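카테고리: 데이터셋 > 로봇 조작 > 손목 카메라

# Fedo-Wrist 데이터 카드 (v0.2, 정리중)

손목 카메라만 써서 파지 직전 접근 구간을 학습할 수 있나 보려고 만든 셋. Bririer 그리퍼, 외부 카메라 없음. 총 2,000 에피소드, 과제 11종. 흰색 유광 테이블 고정.
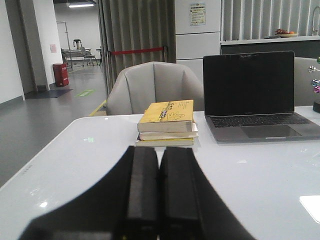
학습/검증은 에피소드 단위로 나눔. 프레임 단위로 섞으면 성능이 부풀려짐. 주의. 검증 226개, 나머지는 전부 학습용. Zwahlen 정책 기준으로만 돌려봤고 다른 모델은 아직 안해봄.

## 반사 문제

유광 상판이라 조명 반사점이랑 물체 비침이 같이 잡힘. 깊이 추정이 여기서 자주 틀어짐. 철망 연필꽂이처럼 뒤가 비치는 물체는 더 심함. 마스크는 물체 본체만, 상판에 생긴 그림자나 비침은 제외.
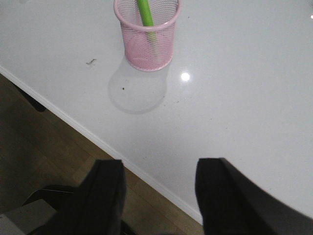
반사 구간을 지우고 학습하면 더 나은가요?

별 차이 없었음. 지운 버전은 오히려 접근 각도가 흔들려서 원본 그대로 배포함.

## 알려진 문제

- 라벨 오류 34건. 목록은 errata.txt 참고
- 물체가 화면 위쪽에서 잘리는 프레임 있음. 제외 안 했음
- 손가락이 카메라에 가까워 흐리게 나옴. 초점 보정 안 함

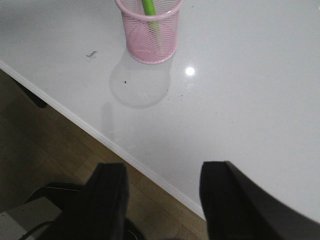 ## 사용 조건

연구용만. 재배포시 Dorkham 저장소 링크 남겨주세요. 다음 버젼은 9월 예정, 무광 상판 추가.

댓글

mesh_on: errata 파일 인코딩 깨져요. utf-8로 다시 올려주실 수 있나요

kite77: 무광 버전 기다리는중.. 깊이값도 같이 나오나요?

작성자: 인코딩은 고쳤습니다. 깊이는 미정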